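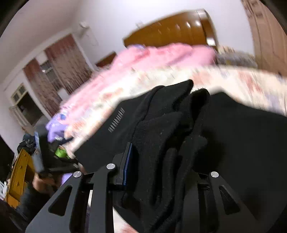
Notes for Unit 2: After the Jelside Visit

Read these before the next session and bring your own notes from the day. If you missed the trip, borrow somebody's notes first, or half of this will make no sense.

What we went to see

The Jelside open day was billed as a look at "home-ready manipulation." We had three stops: the talk, the clothes-handling demonstration from the Gavier project, and the hall where the Ferthorpe arm was folding towels. I want to spend most of these notes on the second stop, which had the least polish and gave us the most to argue about.

Hand-held grippers

You will remember the basic idea from Unit 1. A person carries the gripper through an ordinary home and does ordinary jobs with it. The camera rides on the tool, so the recording shows roughly what a robot's wrist camera would show. Later a model is trained on those recordings and asked to do the same jobs with an arm.

The case for doing it this way is easy to make. You don't have to haul an arm up the stairs, and you get real bedrooms in place of a lab table with one gray T-shirt on it. I accept all of that. A real bedroom has a fluffy pink blanket heaped up toward the headboard, a floral quilt under it, a knotted plastic bag on top of the furniture and clothes left on the corner of the mattress. No lab I have visited looks like that, and a system that has only seen lab tables will be in trouble.

My problem is with what was claimed next. The presenter moved from "people can collect this in homes" to "so the robot can work in homes" in one slide. Those are two different statements, and I'd like you to be able to say why.

Points to hold on to

1. The person is doing the hard part. When somebody picks up a bundle of black knit clothing with two fingers, they have already decided which pile matters, where the bundle ends and how hard to squeeze. The recording keeps the motion and the view. Much of the deciding stays in the person's head.

2. Black cloth against a black gripper is a hard case for vision. The fingers are matte black, the knit is black, and the folds run into each other. You can find a fine ribbed texture and a few white lint specks if you look closely, but a model working from small, compressed pictures may not get even that. I asked whether they had results split by fabric color. They did not have them on the day.

3. The load blocks the view. Once the clothing is clamped, it fills a large part of the lower view and hangs down behind the fingers. Anything on the far side of it has to be remembered or guessed. Think about what this means for the "put it down" half of a task, which was hardly discussed.

4. A wide lens buys coverage and charges you for it. The walls bend, the corners go dark, and things blur when the hand moves. The small items beside the headboard come out as a beige, gray and brown smear. If the task had been to pick up one of those, I would not bet on it.

5. People end up in the recordings. A hand and a dark sleeve were at the edge of the view, reaching toward the clutter by the bed. Who agrees to be recorded, and what happens to footage of somebody's bedroom? The answer we got was short and I did not write it down as an answer.

About the success rate

The talk gave 14 out of 16 for picking clothing off a bed. Several of you were impressed. Before you quote that figure in an assignment, ask:

– How many different beds?
– Were the garments laid out by the team or left as they were?
– What counted as success – lifted, or lifted and placed?
– Who decided when to stop a bad try?

We got an answer to the first one only, and the answer was 2. Sixteen tries on two beds is a small test. It may be a perfectly good start, but it will not carry the word "ready."

The Ferthorpe arm

Briefly: it folded towels, all the same size, all starting flat. It was fun to watch. Compare the starting condition with the bunched clothing in the bedroom work and you have most of the lesson. One group timed a fold at 11 seconds, which tells you something about speed and nothing about mess.

For next session

Write one page on a single claim you heard at Jelside. State it as it was made, then state the weaker version you think the evidence supports. Do not summarize the whole visit. I have read the brochure.

If you want to defend the Gavier team against me, please do. The Adugna report in the course folder makes the best case I know for collecting in homes, and its section on failed grasps is more candid than anything we heard in the talk.

Recent items
Unit 1 notes: Wrist cameras and what they miss
Reading: Adugna report, failed grasps section
Worksheet: How to read a success rate
October lab session: Folding by hand, step by step
Sign-up sheet for the Ferthorpe follow-up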